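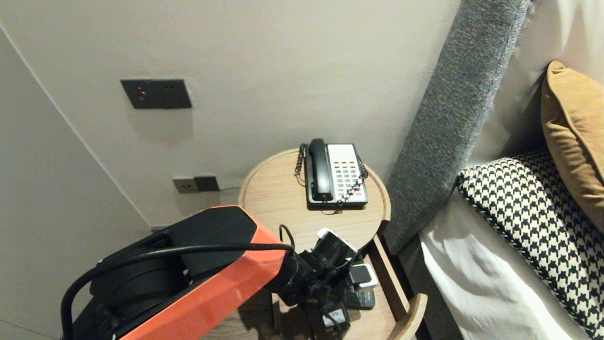 3.2 客室備品の配置と宿泊者の睡眠評価

図3 ベッド脇の隅に置かれた丸型ナイトテーブル(淡色の木製、下部に棚板)。

客室調査の対象は小規模宿泊施設の103室。回答票は3,162件、うち自由記述つきのものを本節で扱う。集計の手順は前節と同じ、繰り返さない。

ナイトテーブルの形状は角型と丸型に二分した。楕円、半円は丸型に含める。図3のような天板の縁がわずかに立ち上がったタイプも丸型。縁の有無は当初コード化していなかったが、Moreiraの指摘で二次コードに追加した(付録B)。

結果。丸型の部屋では「手が届く」「ぶつからない」の記述が多い。角型では「物が置ける」。予想どおりといえば予想どおり。ただし睡眠の自己評価そのものには形状による差が出なかった。差が出たのはベッドからの距離のほうで、枕元から腕を伸ばして天板に届かない部屋では夜間覚醒後の再入眠の評価が下がる。水、眼鏡、携帯電話、この三つがほとんど。照明スイッチの位置も効いていると思われるが、分離できていない。

下段の棚の利用は少ない。自由記述で棚に触れたものは133件、内訳は充電器の置き場が最多、次いで本・雑誌。「下に置いたものを忘れて帰った」という記述もあり、忘れ物台帳との照合は今後の課題とする。Bettencourt地区の施設では台帳が紙のため照合できてていない。

Nogueira・Carvalhoの予備調査では、家具の色の明るさが部屋の広さの印象に関係するとされた。本調査でも淡色の木製家具の部屋で「広い」の語がやや多く出たが、壁色、窓の向きとの交絡が大きい。断定は避ける。色の測定も目視区分のみ。器具を使った測色は次年度。

なお、部屋の隅に家具を置く配置は清掃担当者の評価が低かった。壁との隙間に埃がたまる、動かさないと拭けない、など。宿泊者側からは隅の配置への不満はほぼ見られず、両者の評価がずれる箇所として4章で再度取り上げる。聞き取りはBragançaが担当、一部はポルトガル語で実施し和訳した。訳語の揺れについては注7を参照。

3.3 限界

標本の偏り。連泊客が多く、一泊のみの客の回答が少ない。季節も1月に集中しており、夏季の寝苦しさは反映されていない。また回答票の設問順が施設によって異なっていたことが回収後に判明した。影響はは小さいとみているが、検定はしていない。家具の高さは全室で実測したものの、マットレスの沈み込みを考慮していないため、天板との高低差は参考値にとどまる。

シェア 100 コメント 4

検索 キーワードを入力

関連する記事
・客室照明の操作性と夜間覚醒(Vishwakarma)
・Tusteseck地区における小規模宿泊施設の改装事例
・忘れ物台帳の書式比較
・枕の高さの選択制について 中間報告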